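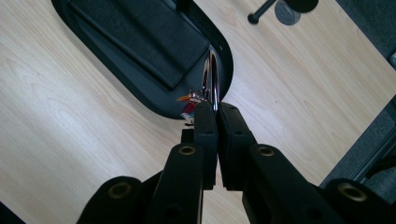
I lost my keys for 42 minutes on Thursday. I know the exact figure because I'd told my sister I was leaving at ten past eight and I texted her from the driveway, finally, at eight minutes to nine. They were in the freezer bag with the bread rolls. I have no memory of putting them there and I'd rather not go looking for one.

So the hall table has a key tray now. Yes, I know, everybody else's mum had one in 1985. Mine had a bowl, and the bowl had rubber bands, dead batteries and a single earring in it, and the keys lived underneath all that. I swore I'd never have a bowl. A tray is different! A tray is shallow, you can't bury things in it (give me time).

It's a plain black oval with a little raised rim, and I got it at the homewares place in Tapley, marked down to five dollars. I went in for a doormat. I still don't have a doormat. I did think about a lighter colour so it would blend in, but the table is pale wood with that lovely wavy grain and the black stands out on it, so my eye goes straight there when I come through the door with my arms full of shopping. Or that's the theory.

The keys themselves had a bit of a sort-out too. I tipped the whole bunch onto the kitchen bench and tried to work out what each one opened. One was for the flat in Drundico, which we left years ago (sorry, whoever lives there now, I've binned it). One was for a bike lock I haven't owned since before the dog. What's left hangs off one shiny silver ring with a few tags, and the bright orange tag is my favourite thing about the whole set-up because I can spot it at the bottom of a handbag in the dark. There's a small dark red one and a small white one as well. I keep meaning to write something useful on the white one and keep not having a pen.

My friend Pauline Kettle reckons it takes 30 days for a habit to stick. I'm on day five and I've missed once, when I came in busting for the loo and the keys ended up on the side of the bath. Still, I found them in under a minute, and I'm calling that progress.

Rules so far: keys go in the tray, and nothing with a barcode does. No receipts, no parking tickets, no half packets of mints. My husband asked if his sunnies were allowed and I said I'd consider it. He's put them there anyway, twice, and I've moved them twice, and neither of us has brought it up over dinner.

Next job is the drawer underneath, where all the takeaway menus live. There's one in there from the Thai place at Dradlow that shut in March. I can't throw it out yet, they did a really good green curry.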